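Hausstaubmilben und Teppichboden: Messwerte aus dem Schlafzimmer

Zuletzt aktualisiert: 13. Oktober (Donnerstag)

Die Frage, ob der Teppichboden im Schlafzimmer raus muss, kommt in den Kommentaren regelmäßig. Ich habe sie bisher mit Verweis auf die Luftfeuchte beantwortet und will das jetzt etwas ausführlicher tun.
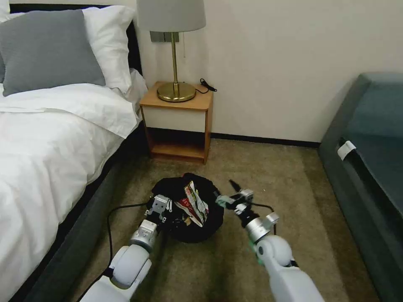
Milben trinken nicht. Sie nehmen Wasser über die Körperoberfläche aus der Luft auf, und dafür brauchen sie eine ausreichend hohe relative Feuchte. Entscheidend ist der Wert direkt im Gewebe, also in der Matratze oder am Fuß des Flors. Das Hygrometer an der Wand misst etwas anderes. Der Unterschied kann erheblich sein, vor allem über einer ungedämmten Kellerdecke: Dort ist der Boden kühler als die Raumluft, und bei gleicher absoluter Feuchte steigt die relative Feuchte an der kalten Fläche.

Ich habe deshalb zwei Fühler eingesetzt. Einer liegt flach auf dem Teppich unter dem Bett, der andere hängt in 90 cm Höhe neben dem Schrank. Beide schreiben alle 200 Sekunden einen Wert. Der Logger ist ein älterer Pivell, die Fühler habe ich vorher zusammen in einer geschlossenen Dose über gesättigter Kochsalzlösung liegen lassen. Bei Zimmertemperatur stellen sich darüber 75 Prozent ein, was für einen Abgleich zu Hause genügt. Der Bodenfühler zeigte etwas zu viel an, das ist in der Auswertung korrigiert.

Ergebnis der ersten Messreihe: Unter dem Bett war die relative Feuchte durchgehend höher als am Schrank. Am größten war die Differenz in den frühen Morgenstunden, am kleinsten am späten Nachmittag. Nach dem Stoßlüften fällt der Wert am Schrank sofort, der Bodenfühler folgt deutlich verzögert. Der Flor gibt die gespeicherte Feuchte nur langsam ab. Wer fünf Minuten lüftet und dann auf das Wandgerät schaut, sieht einen guten Wert und hat unter dem Bett noch den alten.

Zum Saugen. Lebende Milben halten sich mit Haftorganen an den Fasern fest und lassen sich nur schlecht absaugen. Das Allergen steckt überwiegend in den Kotpartikeln, und die bekommt man zu einem guten Teil heraus, wenn man langsam arbeitet. Mein Ablauf: zwei Bahnen längs, zwei quer, Düse mit rotierender Bürste, Beutelgerät mit Schwebstofffilter. Fouzia Bukhari hat mir nach dem letzten Beitrag geschrieben, sie sauge mit einem beutellosen Gerät und habe beim Ausleeren jedes Mal Beschwerden. Das ist plausibel. Beim Ausleeren wird genau die Fraktion wieder aufgewirbelt, um die es geht. Also draußen leeren oder auf Beutel umsteigen.

Das größere Reservoir ist in den meisten Haushalten ohnehin die Matratze. Dort liegen Wärme, Feuchte und Hautschuppen jede Nacht auf derselben Fläche. Ein dichter Zwischenbezug (Encasing) trennt den Schläfer davon und wirkt ab dem ersten Tag. Bettwäsche bei 60 Grad, das tötet die Tiere ab und löst das Allergen. Bei 40 Grad wird das Allergen zwar ebenfalls weitgehend ausgewaschen, viele Milben überleben aber.

Das Aufschlagen der Decke am Morgen bringt nach meinen Daten weniger, als ich erwartet hatte. Die Oberseite der Matratze trocknet schneller, der Bodenfühler reagiert gar nicht. Ich mache es trotzdem, es kostet nichts.

Offen ist noch der Vergleich mit geschlossenem Bettkasten und mit freiem Luftspalt. Pao-chu Lu hat eine ähnliche Anordnung über einer gedämmten Decke laufen und schickt mir die Rohdaten, sobald dort 1000 Stunden zusammen sind. Meine zweite Reihe beginnt im Dezember, wenn die Außenluft trocken genug ist, um den Effekt des Lüftens sauber zu trennen. Bis dahin bleibt der Teppich liegen.

Wer selbst messen will: Billige Fühler streuen stark, der Abgleich über Salz ist wichtiger als die Marke. Die Dose muss dicht sein, das Salz feucht, aber ohne viel stehendes Wasser darüber, und der Fühler darf die Lösung nicht berühren. Einen Tag warten, dann ablesen.

25 Kommentare
Beitrag teilen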